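Search this site... Go

Stitden Sorting Kits: Second Progress Report to Nondex
Prepared by Kristaps Kivi, with notes from Rasa Adomaitis

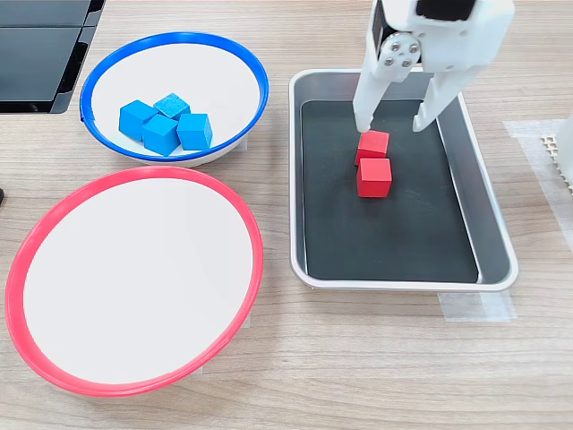
Blue cubes in the rimmed bowl, two red ones in the lined tray.

You asked for a plain account of where the money has gone and whether the kits are worth a third round. My answer to the second part is that I don't know yet, and I would be careful with anyone who says they do.

The January packing is done. We put together 183 kits and sent them to 14 after-school rooms in the Numamside district. Each kit has colored cubes, a bowl and a shallow tray. The idea, as set out in the original proposal, is that children sort by color into containers that look and feel different, and that this holds their attention longer than two matching bins would. I signed off on that sentence. I would not write it as firmly today.

What the rooms tell us is mixed. Most leaders say the children like the bowl. Fewer have anything to say about the tray, except that the dark liner makes the red cubes easy to see and that the lower side lets small hands reach in. Two leaders swapped the tray for a lunch box lid and reported no difference at all. Rasa thinks this is a fair test of the idea and that the idea lost. I think two rooms is two rooms.

The cubes are a separate matter. The supplier, Kuusk, changed the foam between the first and second orders, and the newer ones pick up lint. We have asked for replacements and have been told to expect them – no date given. Of the feedback forms we sent out, 19 came back, and several were filled in by the same person in the same pen. I have left those in the count but would not lean on them.

Spending to date on this phase is $1,847, nearly all of it on cubes and trays. The bowls came in under budget. Shipping did not, and the difference came out of the money set aside for room visits, so we made three visits where the plan said six. I should have raised that earlier.

Before the next payment we would like to do two things. Rasa will visit the remaining three rooms on the list and watch a full session in each, start to finish, without helping. I will send out a small batch with two plain bowls and no tray, and see if anyone complains. If they don't, the tray should come out of the kit and the cost per unit drops with it.

We are not asking for more money in this report. The request in the proposal for a larger color set (green and yellow) is on hold until the lint problem is settled.

Comments

R. Adomaitis: For the record, I said the idea was losing. Otherwise fine.

numamside_room4: We still have the tray. It holds the snack crackers now.

K. Kivi: Noted, thank you. Are the cubes still being used?

numamside_room4: Most days. The blue ones more than the red.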